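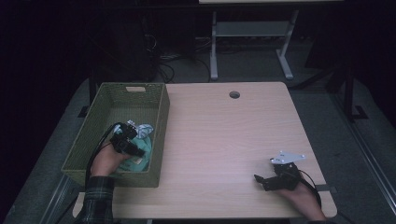 Plirkby Work Table, Model 231
Jorkesdale Furniture – Santoro Series 2000

Product Overview
The Plirkby Work Table is a plain, general-purpose table for shared rooms, offices, sorting areas and training spaces. It has a light wood-grain top with rounded corners, black legs and a round dark cable opening near the back center. The table is sold as a single unit and may be used alone or placed beside other tables in the Santoro series.

Model 231 replaces the earlier Plirkby folding table, which is no longer made. Legs and feet from the folding table do not fit the present model. Customers who need parts for a folding table should write to the Jorkesdale service desk with the number printed on their original receipt.

Tabletop
The top is finished in a pale, creamy beige with faint streaks of peach and tan. The grain runs lengthwise. In places the lines lie close together and look slightly warmer in color, and in others they open out into wide, soft arcs. Customers ordering several tables for one room should expect the figure of the grain to vary from top to top. Jorkesdale does not match tops by grain and cannot accept returns on that account.

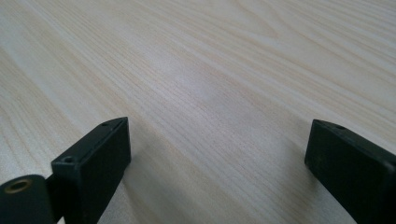

Plirkby top in light wood grain, surface detail.

The finish shows a soft reflection under ceiling lights. Where the table will be used for reading or close handwork, we suggest trying it in two or three positions before the cable opening is put to use and the room is set.

Legs and Feet
The legs are black and end in flat feet suitable for carpet or hard floor. The table is supplied with 20 screws, 4 felt pads and one hex key. The felt pads are for hard floors only and should be left off on carpet. Tighten all screws by hand at first and finish them with the hex key once the table is standing upright. Power drivers should not be used at any stage.

Check the screws again after the first month and once a year after that.

Cable Opening
One round opening is provided near the back center of the top. It accepts ordinary power and data cables for items used on the table. Plugs with large molded ends may need to be passed through before anything else is placed on the surface. Cables may also be led over the edge of the table and held there with a strap or clip. Edge clips are not supplied. Customers may use their own, provided that the part touching the top is soft.

Further openings must not be cut by the customer. Tables altered in this way are no longer covered by the Jorkesdale guarantee.

Typical Uses
The Plirkby is ordered chiefly for handling cloth and small household goods: folding, sorting, mending, and putting items away in baskets. The rounded corners are convenient where people pass close to the table or where fabric is drawn across it. The table is also suitable as a second surface in a room that already has a fixed or standing desk.

It is not intended for use outdoors, as a cutting surface, or as a step or seat.

Matching Basket
The Iltari Basket is offered separately for use with this table. It is a rectangular woven basket in olive green with a small cut-out handle slot in the short wall. It may be set on the tabletop lengthwise to one side, leaving the rest of the surface free for work. Cloths, napkins and small garments may be kept in it folded or loose. The Iltari is not waterproof, and damp cloth should be dried before storage.

Lift a full basket with both hands, one beneath the base. The handle slot is meant for drawing the basket along a shelf or table and for carrying it when lightly filled.

Care and Cleaning
Wipe the top with a soft cloth dampened with water and a little mild soap, following the direction of the grain. Dry at once. Do not use scouring powder, bleach or wax polish. Hot pans and irons should be set on a heat-proof mat. Dust on the legs may be removed with a dry brush.

Before baskets or equipment are moved, lift them clear of the surface. Items with hard edges can mark the finish when they are dragged. Light marks may be treated with the Santoro touch-up stick in the pale shade – please test it first on the underside.

Delivery and Assembly
Tables are shipped flat in one carton. Two people are needed to turn the table upright. Orders placed in June are delivered after the summer stock count, and customers with a fixed opening date are asked to order earlier in the year. Iltari baskets are packed separately and may arrive in a different shipment.

Please inspect the carton before signing for it. Damage to the top must be reported in writing, with the carton label enclosed. Missing screws or pads will be replaced without charge.

Ordering
Table: Plirkby Work Table, Model 231, light wood grain with black legs
Basket: Iltari Basket, olive green
Touch-up stick: Santoro, pale shade
Spare hardware: Plirkby screw and pad set

Schools, libraries and public offices may order on account through the Jorkesdale institutional sales desk. Written price quotations are available on request.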